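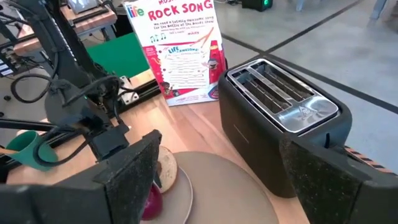

Evacuation Timing in Holzer Hall

Uchenna Nwachukwu

My project looked at how long it takes to empty Holzer Hall at Hamley when the fire alarm sounds. The building has 3 stairwells and room for 400 people.

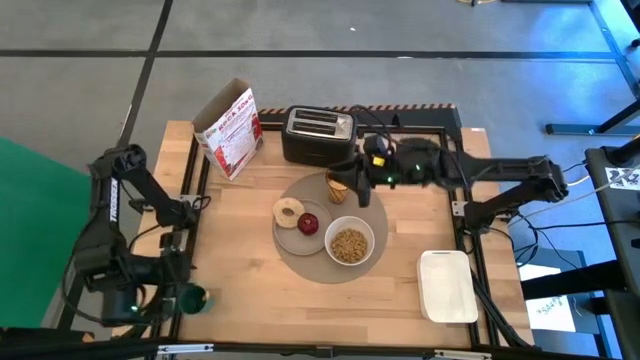 I timed the Friday drill in October from the east door. 323 people came out, and more than 100 used the main stairs -- the other two were nearly clear. Signs on the upper floors point only to the main stairs.
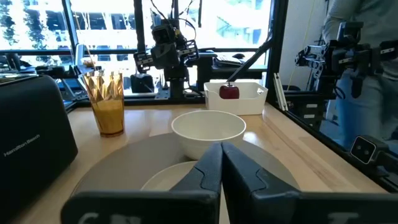
I would add signs at both ends of each hallway and repeat the drill in the evening.

Contact: Hamley Building Safety Course | Back to top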